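Tustthorpe Materials Workshop
Notebook entry, July
Subject: adhesive trial for the Hornness footbridge handrail
Kept by: Keegan Tremblay

Opened 9.15 a.m.

The purpose of this entry is to record the third stage of the adhesive trial. The first two stages are in the previous notebook and are not repeated here, except where a figure is needed for comparison.

Preparation of timber

The oak offcuts received from Simard were sorted by grain and marked in pencil on the end face. Pieces with knots within a hand's width of the joint line were set aside. All remaining pieces were planed on the day of gluing. In the second stage a number were planed the afternoon before and left uncovered, and it is possible that this affected the results. The batch sheet should be amended to show the time of planing as well as the time of gluing.

Moisture readings were taken at both ends and in the middle. Two pieces read high at one end only and were returned to the drying rack.

Gluing

Adhesive A is the resin used on the existing handrail. Adhesive B is the Nirkia two-part product. Both were mixed by weight. B thickened more quickly than its data sheet had led us to expect, and the last joint of the batch was closed later than I would have liked. It is marked with a cross and will be reported separately.

Clamps were tightened in the usual order, from the centre outwards. Squeeze-out was left in place until it had set and was then removed with a chisel – wiping it while soft had smeared the joint line in the first stage and made the edges difficult to inspect.

Loading

The frame was set for a slow, steady load. Eight joints were tested, four for each adhesive. The best of the A joints failed at 1,564 newtons, along the glue line, with very little wood fibre on either face. The best of the B joints failed at 2,939 newtons, and there the timber gave way first. The requirement agreed for the handrail is 2,000 newtons, which A has not met at any stage.
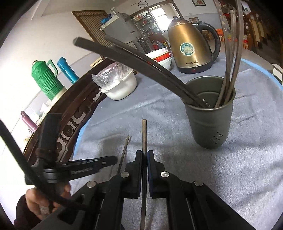 Observations on failure surfaces

1. The A surfaces are smooth and slightly glossy. There is a pale band at the outer edge of each, wider on the side that was uppermost in the clamps.

2. The B surfaces are torn and fibrous over most of their area. One has a smooth patch near a corner, probably a starved area where too little adhesive was spread.

3. The joint marked with a cross failed early and has been left out of the comparison. It should be kept, as it may be useful when the working time of B is discussed.

Matters outstanding

The weathered samples remain on the outside rack and are not due in until the end of the next stage. No conclusion on adhesive B should be passed to Hornness before then. The dry results are encouraging, but the handrail is exposed to salt air throughout the year and the dry figure alone is of limited value.

Colleagues using the bench saw are asked to leave the fence at its present setting until the next batch has been cut. Further oak has been requested from Simard, in the same section as before.

Closed 4.40 p.m. K.T.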